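The table that waits for the children

In our house the small things had no home. Markers lived in the bread basket, blocks under the sofa, and every morning began with somebody on their knees. I am a father of 2, and for a long time I believed this was simply the price.

Then, one grey November, I visited Coman, a street of low houses behind the old mill in Dratitz, where the Grandska play workshop keeps its rooms. Their method has a modest name, the white table. A plain cloth is spread, a few ordinary things are put on it, and the child begins from there. A cup, a block, something to draw with.

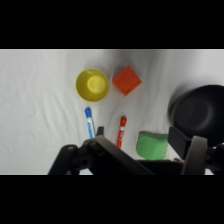 What surprised me was how little is needed. At home we own a chest with 70 blocks, and my daughter plays with three of them. On a white cloth one orange cube becomes important – it has a colour, a weight, a corner. The workshop changes the things often, but it does not add to them.

The cloth itself deserves a few words. It is not ironed, and Grandska does not want it ironed. A cube put on a fold will lean, and a child of 3 will spend a good part of the morning finding out why. The cloth also makes the whole room quieter, as wooden blocks on bare wood are a hard sound for a parent with a headache.

Markers are the most discussed subject. I was told to offer two colours only and to keep the caps on until paper arrives. I tried this in our kitchen in Brarnik and lost one cap in the first hour, which is still better than our average.

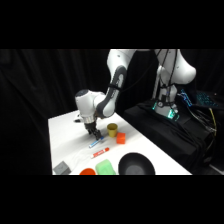

A blue-capped marker on the white table.

Tidying comes at the end, and it is part of the play. The small things go into a cup or a bowl, the cloth is shaken and folded in four. With my children it takes roughly 2 songs from the radio. On bad days it takes the whole news programme as well.

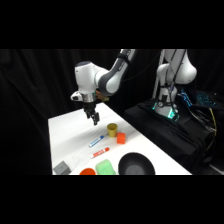
Dorin Moldovan finds the method too strict. He told me that his own boys would use the cloth as a tent before the first block was placed, and that he would let them, a tent being also a good thing to learn from.

I think he has a point. Last week our cloth was a tent too, then a river, and in the evening we folded it and put it back in the drawer under the bread basket.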